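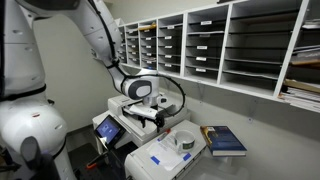 June 15, 2023. Mail room, Tingate office

Glenys Ruddock in from 8, me on the laptop, Debora Marino stopped by before lunch.

Scanning was the whole morning. Incoming post gets opened by hand, then the arm takes one sheet at a time to the scanner, and Glenys files the original in the cubbyholes. She used to do all of it. In February we logged her at 400 sheets on a heavy day, most of the time standing at the lid.

Today's run: 40 sheets, 6 rejects. Four of the rejects had been folded in thirds and wouldn't lie flat. The other two were card stock and slipped in the fingers. Glenys says the folded ones should go under something heavy overnight. Will try it with tomorrow's batch.

Speed is still worse than a person. She can beat it easily, and did, twice, while waiting for me to restart Sadedum. What she gets out of it is being able to sit down and do the returns and the name labels, which have been out of date for a long time — two departments moved and people still come in looking at the wrong shelf.

Things she brought up:
- She doesn't like having to watch it. If it needs watching, she's tied to the room as much as before. Fair. Needs an alert on her phone for a failed pick, and a stop that leaves the sheet where she can reach it.
- People used to chat while she scanned. Now they look in, see the arm going, and leave.
- Who signs for a missed page? At the moment it's her initials on the log, and she wants that changed before we go past trial volume. Debora agreed and will write to Ernetari about it.

Debora confirmed no change to Glenys's hours through the trial. I asked for that in writing.

To do: slower lid approach, softer finger pads for card, check the cable loop at the wrist for rubbing. Target is 800 sheets with no one in the room. Not close yet.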